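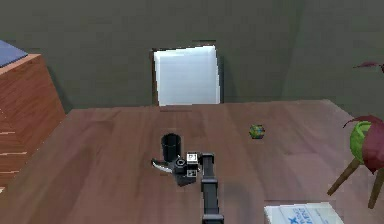

*Simulated tabletop: one arm, black cup, mottled ball, white packet with blue print.*

# Brulel tabletop set

Brulel is a set of simulated manipulation episodes for training policies from demonstrations. Every episode uses a single arm with a gripper at a brown wooden table. Furniture and plants stand around the table as background and are never part of a task.

Maintainers: Silvana Quintana (scenes, rendering), Odair Portela (teleoperation, logging). Questions about the loader go to Saadet Güler.

Released 2021-07-12. Earlier exports were internal and have a different action layout. Don't mix them with this one.

## Contents

- 1000 episodes, all teleoperated in the simulator
- 5 task families
- 2 splits, `train` and `heldout`
- one fixed camera view, color only
- joint positions, gripper opening and end-effector pose at every step
- one written instruction per episode

Depth and segmentation can be rendered again from the saved states with `tools/rerender.py`. They are not shipped.

## Task families

| key | instruction pattern |
|---|---|
| `cup_move` | move the cup to the named side of the table |
| `cup_ball` | put the ball in the cup |
| `ball_near` | place the ball next to the named object |
| `packet_push` | push the packet away from the near edge |
| `mixed` | any two of the others in a row |

Object poses are drawn again for each episode. The operator sees the same view that is saved, with no extra camera angles. This makes the demonstrations slower than they could be, and there are visible corrections before many grasps. We kept them.

## Collection

Operators drove the arm through the Flavbridge client. Recording starts at the first command after reset and stops when the operator presses the end key. An operator could discard an episode right after ending it. Discards are not in the release, but the count per operator is in `meta/discards.csv`.

Success is labeled twice: once by a check on final object poses, once by a person watching the replay. Both labels are stored, as `success_auto` and `success_human`. Where they disagree, `success` holds the human label. Most disagreements are in `cup_ball`, where the ball ends up resting on the rim or against the inside wall and the pose check accepts it.

Washington Frota wrote the instructions. They are short and use color words only where two objects could be confused.

## Layout

```
brulel/
 train/
 ep_XXXX/
 frames/
 state.npz
 instruction.txt
 heldout/
 meta/
 episodes.csv
 discards.csv
```

`state.npz` has the keys `q`, `gripper`, `ee_pose`, `objects`, `t`. Quaternions are stored w first. Object poses are in the table frame, with the origin at the table center.

## Known issues

- The gripper often hides the lower part of the cup during approach. Policies trained on color alone tend to close too early.
- The packet's printing is too blurred at the rendered resolution to read. Don't write tasks that depend on it.
- Objects near the bottom border can be partly out of view. Their poses are still correct in `objects`.
- The gripper carries square black-and-white markers. They are left in the renders, and a model may learn to rely on them. `rerender.py --no-markers` removes them.
- In `mixed`, the step where the first task ends is not annotated.

## Splits

`heldout` uses start poses from a region of the table that `train` never samples. It has no new objects. For results on new objects, use the Camargo set, which shares the same state format. Please report each family separately, with 70 rollouts per family.

## Changes since the last internal export

- Actions are now absolute joint targets. They were deltas.
- Timestamps come from the simulator clock.
- Prasanna Nanayakkara fixed the gripper opening sign. Old values were inverted.
- Episodes with dropped frames were removed and recorded again.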